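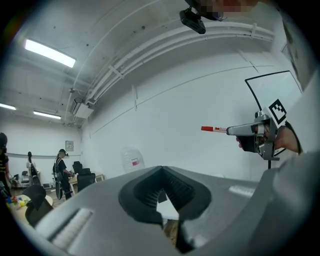 I've got through a lot of whiteboards over the years, and most of them went the same way: lovely for a month, then grey and ghostly with last spring's shopping still showing through. So when my sister-in-law Piret Raudsepp was chucking out her old one, I said no thank you and bought a Lastlow instead. It was 82 pounds, and yes, I did wince a bit.

I've had it since April. It's the thin black frame version, and I'm really glad I didn't go for the silver, which looked a bit dentist's waiting room to me. Mine isn't screwed up yet (the plaster on that side is terrible) so it just leans against the wall, and it's been perfectly happy like that. It did slide once when I leaned on it to write something low down, so I've put two rubber door wedges underneath and it hasn't budged.

The writing surface is gorgeous. Pens glide, no squeaking! I left a big block of red on there for a whole fortnight as a test, red always being the worst, and it came off with a dry cloth and one extra rub in the corner. Green was a bit more stubborn and needed a squirt of the Poltley cleaner I already had under the sink.

Grumbles, then. The pen tray is sold separately, and it clips on with two little plastic feet that feel as if they'll snap if you look at them. The marker that comes in the box is hopeless, dry by the second week, so get your own. And it's properly glossy, so if your room is as bright and white as mine you'll be shuffling it along the wall in the afternoon until you find a spot without glare.

Delivery took nine days and the corners were well padded. Ilze Rozīte down the road has the bigger Hivier one and says hers wipes just as well, but it's a beast to carry upstairs. I'd buy the Lastlow again, minus the tray. Four stars.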